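Two-arm stacking from demonstrations: does the tape grid help or is it cheating?

tapeandtea wrote:
Right, progress post. I've been on the Sumanbridge method for a while now (short version: the policy learns from recorded demos, and the cube positions are read off as grid cells instead of exact coordinates). Cardboard board, blue tape, five coloured cubes, two arms. I recorded 700 demos and I'm chuffed with how it's going! 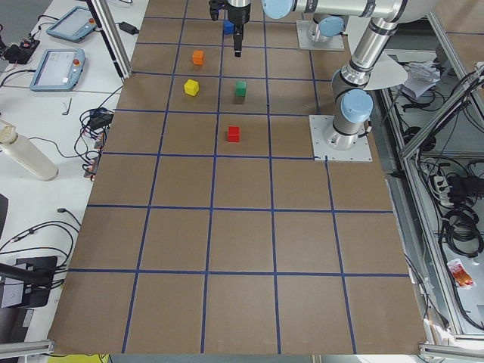

The bit I keep going back and forth on is who goes first. With both arms sharing the far end of the board, they dither — one waits, the other waits, and I go and make a brew.

Skulwood_Si wrote:
Nice, but I don't buy the grid. You've handed it the answer. Take the tape up and I bet your success rate falls off a cliff.

tapeandtea wrote:
Bit harsh! It's tape, my lines are wonky, and the cubes don't sit square in the cells anyway. Have a look at the stacking from the other view:
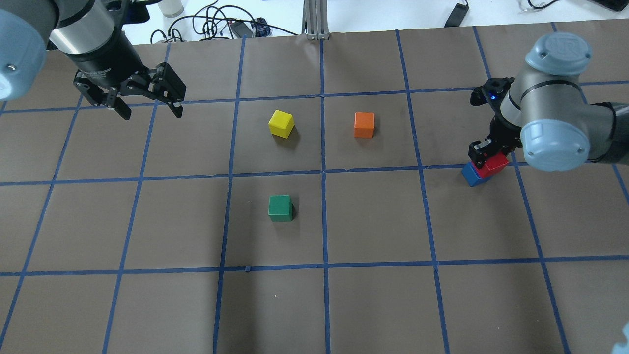

Red on blue, right-hand gripper still holding on.

moppet899 wrote:
I'm with tapeandtea on this one. We tried Senditura with no grid and it needed loads more demos before it would stack anything. My gripe is different: how many of your test runs start from layouts it's never seen?

Skulwood_Si wrote:
^ This. And 6 test layouts wouldn't convince me either.

tapeandtea wrote:
Fair, it was 5 (sorry). I'm doing a proper set now with the start positions shuffled, and I'll put the write-up here as I go. First bit is below, pasted from my notes.
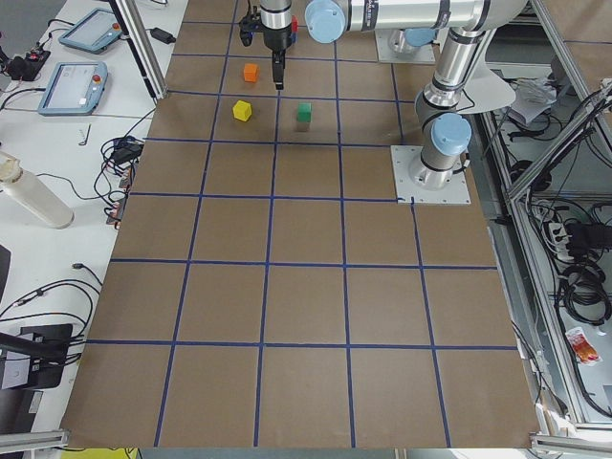 Sitompul, December 2023

Shuffled starts, same policy, no retraining. The left arm copes fine with cubes in the far rows. Near rows still to do. I'll try a run with no tape after that, Si, so keep your hat on.

Skulwood_Si wrote:
Hat is on. Post the failures as well please.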